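March, late.

Spent the morning on the planner again. The change from Motell's branch went in before breakfast and by ten the left arm was refusing any goal close to the cube outline. It took me far too long to see why. The collision padding had been set per object and then again for the whole group, so every gap between neighbours counted as closed. Took the second one out, ran the 537 saved goals through it offline, and got 3 failures, all of them at the far edge where the elbow runs out of room. I can live with those.

After lunch we went back to the foam cubes on the brown top. Polyxeni Makris had the log viewer and I had the stop button. Left arm only, right arm parked and enabled. 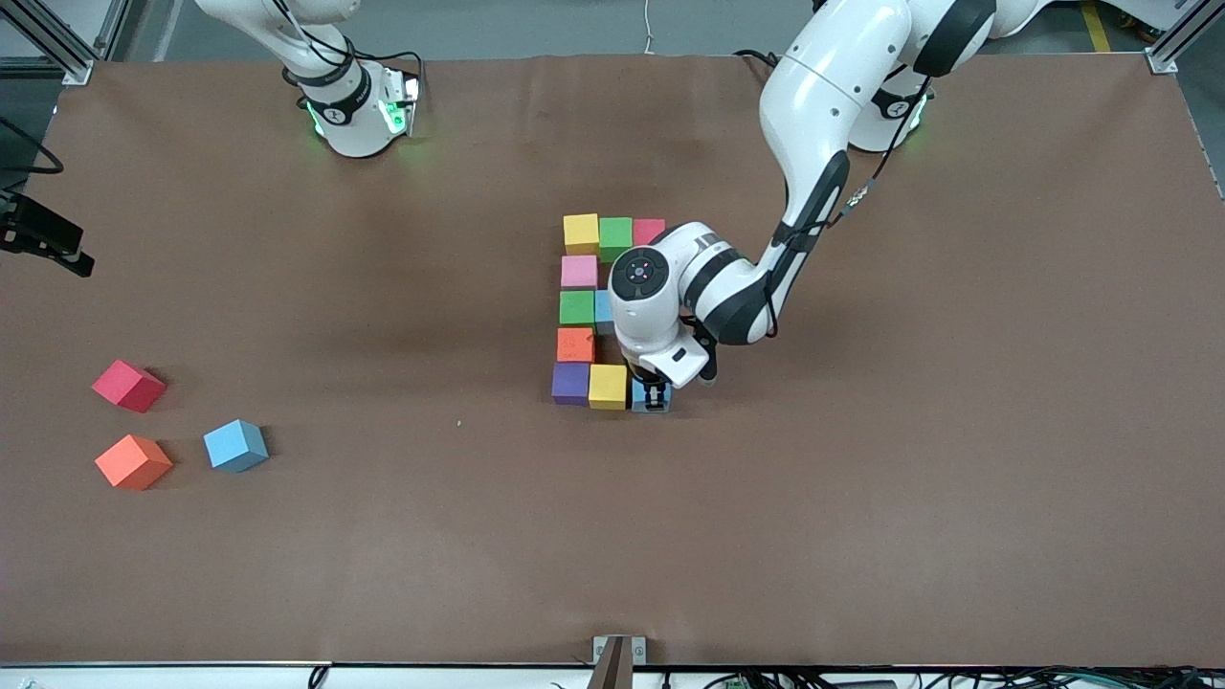

Notebook 5, p. 2

Light blue cube, bottom right corner of the outline. Fingers closed round it, gripper pointing down. With the housing over the middle of the outline, the perception node can't see the inside and starts dropping cubes from its list, then the planner thinks the space is free. Polyxeni wants to hold the last good pose for anything hidden behind the wrist. I'd sooner take a fresh look before each approach and freeze the list until the arm is clear. We agreed to try hers first as it is less code.

The loose ones on the left, red, orange and light blue, are easy for the detector. They sit at an angle, so the yaw estimate matters more there.

Still to do: log the padding value at start-up, ask Skudia about the timestamp drift, rename the outline config before somebody loads the old one. Home at seven. Rain.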